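Tenia hand gripper kit, built at our shared shop

Posted May 22, 2022

Bought the Tenia kit for the bench at McAlister. Handheld gripper, two fingers, same finger mounts as the arm we're slowly putting together, so you can try a grip by hand before writing any code. Got the black one. Took two evenings. Should have been one.

Bad stuff first. The manual. 23 steps, and step 5 has you close up the linkage before the inner plate goes on. Wrong. Had to take it all back apart. Screws come in one bag, not sorted, and two lengths look the same until you've stripped somthing.

Good stuff: brass threaded inserts in the arms. My last kit had you screw straight into the plastic and the holes were shot by December. These I've had apart four times now, still tight.

First real job was soft things. Anybody can pick up a block. I went for a sheepskin pad, wool rim, foam backing, a bunch of little tabs poking out past the edge. Grabbed it at the waist and the right lobe.

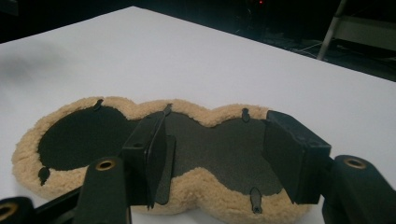 Photo: Clundent workshop blog

Fingers squeeze the foam a bit, wool too. Fine by me. The flat finger is the better one for this, slides down into the wool easy. The chunky one is more of a clamp, good on foam, clumsy near the tabs. I'd pay extra for a second flat finger but Tenia doesn't sell them single. Come on.

Also tried the rubber pads from Maltine, they go on with tape. Grippy but they pick up every hair in the building. Took them off.

Plan is 1000 open/close cycles on the linkage and then I'll update this. Not there yet, my hand gets tired.

Would I buy it agian? Yes, if you have a use for it. Read the manual all the way through first, and put the inner plate on before step 5. 4 out of 5.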